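March, continued. Pandale house. Water.

Meter read at 6 this morning, before any tap was opened: 2211. The last reading I trust is 1788, taken the night the hose bib was shut off and the outside line drained. The difference is 423 gallons. I have gone through the days between and can account for most of that with showers, the dishwasher and laundry, but there is a remainder that does not belong to any use I wrote down. The remainder is small. It also showed up in the last pair of readings, and in the pair before that, so I have stopped calling it a reading error.

The pump is cycling when no water is being used. I sat on the basement stairs with the lights off upstairs and listened. The pressure switch closes with a click, the pump runs for less than a minute, the switch opens, and then it is quiet. The gauge needle starts to sink again almost right away. It does not drop in steps. It creeps, and the creep is a little faster at the top of the range than near the cut-in point, as it should be if water is leaving through an opening of fixed size.

There are two places the pressure can go. It can go into the house, through a toilet flapper or the softener or some fitting I have not found. Or it can go back down the well, through the check valve. The house side is easy to rule in or out. I closed the main valve after the tank at 6:40 and marked the needle position on the gauge glass with a grease pencil. By 7:15 the needle had dropped below the mark, though less than it had with the valve open. So both are leaking. I would have preferred one.

A caution on that test: it assumes the main valve itself closes all the way. This one is an old gate valve and the handle turns stiffly for the last quarter turn, then stops hard. I opened the laundry sink faucet with the valve shut. It ran, slowed, and stopped, and after ten minutes there was no drip at the spout. That is as good a proof as I can get without taking the valve apart. I plan to change it for a ball valve when the weather allows the system to be down for a full day.

House side first. Food coloring in the toilet tanks. The upstairs bowl stayed clear. The downstairs bowl had color in it by the time I had finished coffee. The flapper was stiff, and the rim had a groove where it sits on the seat. I wiped the seat with a rag and felt for nicks with a fingertip and found none. New flapper fitted, chain set with a little slack so that it cannot hold the flapper open. Second color test clear after an hour.

The softener took longer. It is a Vikis, bought with the house, and the control head has a drain line that runs to the floor drain behind the furnace. A softener that is not regenerating should send nothing down that line. I pulled the end of the line out of the drain and set it in a glass jar at 8:50. At 9:30 the jar was dry. At 10:30 still dry. I put the line back with the air gap restored and cleared the softener of suspicion, at least for the leak. It is using more salt than it did in the fall, and I have a separate page going on that.

With the flapper replaced I repeated the gauge test with the main valve open. The rate of fall matched the rate with the valve closed, near enough that I could not tell them apart by eye. The house side is now tight. What is left is the well side.

Notes on the tank, since I had the cover off anyway. Power off at the breaker, system drained through the boiler drain at the bottom of the tee, air pressure checked at the top valve with the tire gauge. It was low. The rule is that the air charge, with no water in the tank, should sit a little under the cut-in pressure of the switch. Mine had lost enough to shorten the run time of the pump, which explains the short cycles but does not explain why they happen with no draw. I brought the charge back up with the bicycle pump. This is slow work and I would not choose it again. A small compressor would have been done before I had my gloves off.

I rapped the tank with a knuckle from bottom to top after refilling. Dull at the bottom, hollow above, with a fairly sharp change between. A failed bladder tends to sound dull much higher up. I also pressed the pin on the air valve for a moment and got air only, no spray. The bladder is fine.

Switch contacts: pitted, some black on the faces, springs in good order. I did not file them. I have read advice both ways. Filing takes off the plating and they burn faster afterward. The switch is a cheap part and I have put a new one on the list. The small pipe that feeds it was half closed with rust-colored scale, and I cleaned it with a pipe cleaner and then a length of solid wire. The gauge port was the same. After this the needle moved smoothly, where before it had a habit of sticking and then jumping. I should have done the port before the tests and not after them. The morning's marks on the glass are therefore suspect, and I ran the closed valve test again at 1:10 in the afternoon. Same result, cleaner curve. The well side leaks.

The pump is a Drorisov submersible. The paperwork left in the electrical panel says it has a check valve built into the discharge head. There may be another one at the pitless adapter or just before the tank tee. I followed the pipe from the wall to the tank with a flashlight and found a brass body there, painted over along with the pipe, which I had taken for a coupling. It has an arrow cast in the side. So there is an upper check valve, and if pressure is falling on the tank side, that valve is passing water whatever the lower one is doing.

This is better news than it could have been. Pulling the pump means a truck. Changing the brass valve means two wrenches and a morning. If the lower valve is sound, a new upper one would hide nothing. If the lower valve has also failed, the new upper one would hold the tank pressure while the column of water above the pump drops back between runs, and that would draw a vacuum in the buried pipe. I do not like the idea of a vacuum in a buried pipe with an unknown fitting at the well end. Any small crack would pull in groundwater. So the question about the lower valve has to be answered before the upper one is replaced, or at the same time.

A way to answer it: with the upper valve out and a plain nipple in its place, fill the system, shut off the pump and watch the gauge. If it holds, the lower valve is good and the brass one was at fault, and possibly was never needed. If it falls, call for the truck. I have written this out in the order it has to be done and taped it to the wall by the tank.

Phoned Sibiya Supply just after lunch. They stock the nipple and the switch. The gauge has to be ordered. I asked for one with a smaller range so the normal band takes up more of the dial. The counter closes at 5.

Sketched the basement piping while it was all fresh in mind. The sketch shows the tank tee, relief valve, switch, gauge, brass check, main gate valve, softener with bypass, and the branch to the outside line. I marked which way each handle turns. The bypass on the softener works opposite to what I would expect, and I have been caught by that once already.

Weather through the day was gray, with thaw. Snow gone from the well cap and the ground around it soft. The cap bolts are tight and the vent screen is in place. Water level not measured. I do not have a proper tape for it and will not lower a string with a weight near the pump wire again.

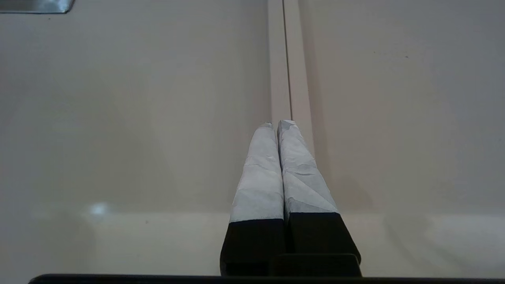
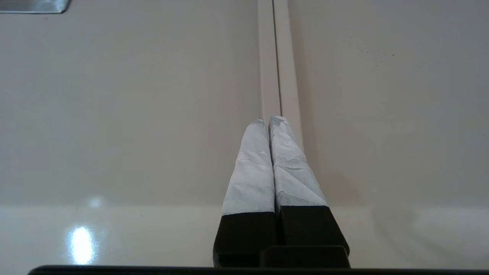
Notebook 5, page 168

Evening. Pressure at the kitchen tap is better than it has been all winter. Most of that must be the air charge. The pump now runs longer and rests longer, and the start is less abrupt in the pipes. The banging at the stop is still there, fainter, and seems to come from the wall end near the brass valve. A check valve that closes late would do that. I am leaving it as a remark and will not count it as evidence.

Left the main valve closed and the pump breaker off for the night. With no pump run the needle will fall until the tank is empty or until the leak seals itself under low pressure, and either outcome is worth knowing. A fresh grease pencil mark is on the glass. Two pots of water filled and on the stove for morning.

To do: nipple and thread tape from Sibiya. Pipe dope, the can here has skinned over. Wire brush for the painted joint. Find the big wrench, last used on the water heater. Read the meter before anything else is opened and write it down on the next page, top line, same pen.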